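Questions We Get About Buying Sapphires

Kolbrún Brøndum and Elspeth Sutherland sell loose stones from the Mallden workroom. These answers get updated when we grow tired of typing the same email. Last revised 6 Oct 2018.

Is a sapphire a good investment?

Probably not for you. It might be for a dealer who buys at the source, knows the cutters and can sit on stock for years. A private buyer pays retail and sells at wholesale, and the gap between those two prices is large. When someone shows you a chart of gem prices going up, ask what the chart is made of. Often it's auction results for the very best stones, which tells you little about the pale blue oval in your search results.

Buy one if you want to look at it. If it holds its value, fine.

What does "heated" mean, and should I care?

Most sapphires on the market have been heated to improve color or clear up cloudiness. Ordinary heating is stable and widely accepted, and it should be disclosed. We sell heated stones and say so on the invoice.

You should care about the price. An unheated stone of the same look costs more, and people get sloppy with the word. "Natural" doesn't mean unheated. Neither does "untreated to our knowledge," a phrase we see a lot and would like to see less.

What about the other treatments?

Those worry us more. Beryllium diffusion can change the color dramatically, and it may take lab testing to catch. Some low-grade material has its fractures filled with glass, and that stuff can be damaged by a jeweler's torch or even by common household cleaners. It has its place as cheap costume material if it's sold as that. It often isn't.

If a big, bright, blue stone costs less than dinner for two, assume something has been done to it, or that it's synthetic.

Does a lab report settle the matter?

It settles some of it. A report from a respected independent lab is worth having on any expensive stone. A "certificate" printed by the shop that is selling you the stone is an advertisement with a border around it.

Even with good labs, read what the page says. Treatment findings are usually solid. Origin is an opinion based on inclusions and chemistry, and two labs can look at the same stone and disagree. Check that the weight and measurements match the stone in your hand, and look up the report number on the lab's own website.

You won't tell me your stones are from Kashmir. Why not?

They aren't. A famous origin can multiply a price, so the word gets used very freely. "Kashmir color" describes a color, and whoever is using it would like you to hear something else. The same goes for "Ceylon type."

Our own paperwork gives a country when we have a lab opinion or a purchase record we believe. Otherwise it says "origin not determined." Toshiko Kuroda, who does our buying, would leave more of them blank than we do.

What is the "Tambunan cut" I keep seeing?

A trade name for a mixed cut, meaning brilliant facets on top and steps underneath. Cutters were doing that long before anyone named it. If you like how it looks, buy it, but don't pay extra for the name.

With any cut, tip the stone and look straight down through the top. If there is a pale, see-through patch in the middle, the bottom is too shallow. That's called a window, and it's very common in stones cut to save weight.
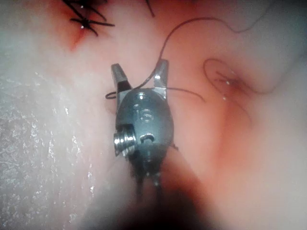

Can I trust online photos and videos?

Up to a point. Strong lights on a white background will make almost any sapphire look lively. Saturation gets pushed, sometimes on purpose and sometimes by the phone. Ask for the stone on somebody's hand, near a window, on a dull day. Then ask for it under a warm indoor bulb, where plenty of good blues go gray or inky.

A seller who refuses both requests has answered you.

How does your return period work?

You have 72 hours from delivery to look the stone over and tell us you're sending it back. Take it to an independent appraiser in that time if you can. Pick one who doesn't sell stones, and don't let him offer to buy it.

We refund the price of the stone, but not the insured shipping. Once a stone has been set we can't take it back, as setting can chip it.

Are "ethical" sapphires really ethical?

We don't know, and we doubt that many people using the word do. Much of the world's sapphire comes from small diggings, and the rough may pass through several hands before anyone writes anything down. We can tell you who sold a parcel to us. Sometimes we can name the person before that. Further back we're relying on what we were told.

In July we dropped a supplier, Plolcombe, after asking for export papers and getting a brochure. That doesn't make the rest of our stock spotless. Be careful with any seller who claims a perfect chain of custody and can't show you a single document from it.

What about lab-grown?

Lab-grown sapphire is real sapphire in its chemistry and hardness. It has been made for over a century and costs very little to produce in its simplest forms. We don't sell it. We have nothing against it, except when it's priced as if it were rare.

My appraisal says my stone is worth double what I paid. Did I get a bargain?

No. An insurance appraisal estimates what it would cost to replace the piece at full retail, and high figures make customers happy. Try selling the stone for that amount. Kiran Yadav, who handles resale inquiries here, has this conversation more often than he'd like. If the number is too high, all you're getting for it is a larger premium.

Do you sell anything under $1000?

Yes, mostly small heated stones and odd colors such as gray-green and brownish yellow. These are the ones we'd pick ourselves. They're less fashionable, so there is less reason to fake them.

Will you set the stone for me?

We send setting work out to Skye MacRitchie at Tullden. You're free to use your own jeweler. We don't take a commission either way, and you're right to ask that of anyone who recommends a workshop.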